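New house rules for hand-held gripper work at Drindex

Posted September 16, 2024

If you've been anywhere near the Drindex office this past month you'll have heard people arguing about finger pads. Well, the arguing is over (mostly) and we finally have a good practice guide for everyone who records table-top tasks with the hand-held grippers. It runs to nine pages, it's written in everyday words, and it takes effect for all home sessions straight away.

I've been on the collecting side for a couple of years now, so I was pretty keen to see what ended up in it. Kourosh Tehrani did most of the writing, and he pulled it together from 257 session notes sent in by collectors in Pustmont and Drarnari. I read a fair few of those notes myself and some of them were cranky! Fair enough too. Up to now every crew had its own habits, and when you swapped crews you had to learn the whole lot again.

The biggest change is to do with other people's homes. Before a session starts, the collector now has to walk through the room with whoever lives there and agree on what can be touched and what's off limits. It goes on a one-page form and both people sign it. Mail, medicine, bank papers and family photos are out unless the householder brings them up first. You don't tidy the place either. I used to clear a kitchen counter before I started, just out of politeness, and that's now a no - the guide wants rooms left the way people live in them.
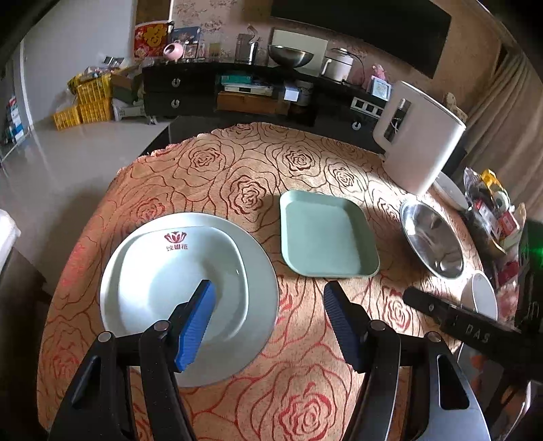 Dishes get a section all to themselves. Pads have to be wiped before they go anywhere near a plate or a bowl, and wiped again if they've been on the floor or on packaging in between. Anything a pad has touched gets washed before the household eats off it, and the collector does the washing up. Abílio Garcia, who trains the new starters, told me he'd been asking for that one for ages. "You're a guest," he said. "You wouldn't leave a guest's mess in the sink." I think he meant a host's sink, but I got the idea.

There's also a bit on stacked dishes, and I know that'll annoy some of you. If two pieces are stacked, you lift the top one first and set it down flat before going for the next. No grabbing the pair. Of the 187 breakages and near misses people owned up to in their notes, 98 were stacks, so I can't really argue with it.

Other things that caught my eye on a first read:

Sessions are capped at 40 minutes, then you put the gripper down and rest your wrist.

Fingers are to be checked for play at the start of each session, and loose bolts tightened before anything is picked up.

Glass and knives need a second person in the room.

If the householder says stop, you stop, and you don't ask why until the gripper is down.

That last one was already what most of us did, but it's good to have it in writing for the newer folks.

Not everybody's happy. The crew over at Taheri, who share our training days, reckon the sign-off form adds too much time when you're doing several homes in a row. I tried it twice last week and the walk-through took me ten minutes with one family and nearly half an hour with the other, mostly because I got offered tea. Kourosh says he'll look at a shorter form for repeat visits, and there'll be a review in November once people have had a proper go at it.

Printed copies are at the front desk in Pustmont. They ran off 260, so please take one each and leave the rest. If you spot a mistake, tell Kourosh and not me - I've already found two typos and he's sick of hearing from me.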